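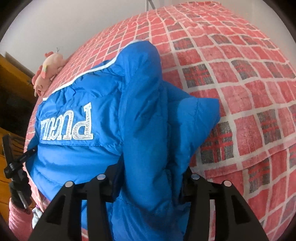

Can a puffer jacket be folded flat enough to store in a drawer?
A bed or a blanket on the floor is all the work surface you need, and a jacket with the air pressed out of it will fit most drawers. It won't stay as flat as a shirt, and it will try to get its shape back the moment you turn around.

Section 6. Folding and Storing Quilted Jackets
Starnska Closet System Owner's Guide, online edition
Posted Saturday, May 30, 2026, by the Brodley manuals desk

This section covers puffers, quilted vests and anything else that behaves like a pillow with a zipper. For wool coats, see Section 7. For raincoats, hang them up and go live your life.

Before you start

Empty the pockets. All of them, including the inside one you forgot you had. A lip balm folded into the middle of a jacket in spring will be a stain by October.

Check the care label and wash the jacket if it needs it. Let it dry completely, then give it another day. The filling stays damp long after the shell feels fine, and a damp jacket in a closed drawer develops a personality.

CAUTION: Do not iron a nylon shell to make it lie flatter. It will lie very flat indeed, mostly on the iron.

6.1 The drawer fold

1. Spread a blanket over the bed or floor. Smooth it out, but don't fuss. It only has to give the slippery fabric something to hold on to.

2. Close the zipper all the way up. If the zipper has a flap, tuck it in so it doesn't get chewed.

3. Lay the jacket face down with the collar away from you. If there is a hood, fold it down onto the back.

4. Fold each sleeve straight across the back. The cuffs will stick out past the opposite side. Turn them down toward the hem.

5. Starting at the collar, press your forearms along the jacket and push the air toward the hem. Go slowly. The seams between the baffles let air through at their own pace, and leaning harder just moves the lump to the other end.

6. Fold one side in toward the middle, then the other. You should have a long rectangle. A long rectangle with a bulge in it also counts.

7. Fold the hem up to the collar, press again, and put it in the drawer before it changes its mind.

NOTE: If a sleeve pops out during step 6, you don't have to start over. Push it back under the nearest fold and carry on. We have all done it.

NOTE: Jackets with stick-on stones, glitter or raised lettering should be folded so the decoration faces a plain part of the shell. Decoration pressed against decoration tends to snag, and then you own two problems.

6.2 The shelf roll

Use this one for the Daton shelf insert, where a folded jacket slides off the stack every time you reach past it.

1. Follow steps 1 through 5 above.

2. Fold the jacket in half lengthwise, sleeves on the inside.

3. Roll from the collar down, kneeling on the roll as you go. Knees are the correct tool. Take your keys out of your pocket first.

4. Fasten with a wide fabric strap. Rubber bands leave a waist.

5. Stand the roll on end in the insert.

CAUTION: Don't use vacuum bags for down jackets you want to wear again soon. A few weeks is usually all right. A whole summer leaves the filling in clumps, and you will spend the first cold morning punching your own coat.

6.3 Getting it back out

1. Undo the strap or unfold the jacket and shake it by the shoulders.

2. Leave it on a hanger overnight. It will look sad at first.

3. If it still looks sad in the morning and the label allows tumble drying, run it on the lowest setting with a couple of clean tennis balls. The noise is normal.

6.4 If something goes wrong

The drawer won't close: Take the jacket out, press it again from step 5, and see whether a sweater has wandered to the back of the drawer. It usually has.

The drawer closes but won't open: Slide a ruler in at the top and push the jacket down while you pull. Then switch to the shelf roll.

There are feathers on the blanket: One or two are ordinary. A steady supply means an open seam. Find it and stitch it before you do any more pressing.

Comments (3)

mudroom_mess: I did the knee thing and my dog joined in. Rolled tighter than expected.

Guerra Street tenant: Step 5 needs a picture of the forearms. I was using my elbows and it went everywhere.

k8_in_socks: You say wait a day after drying. I waited an hour. You were right about the personality.

© 2026 Brodley | Contact the manuals desk | Back to top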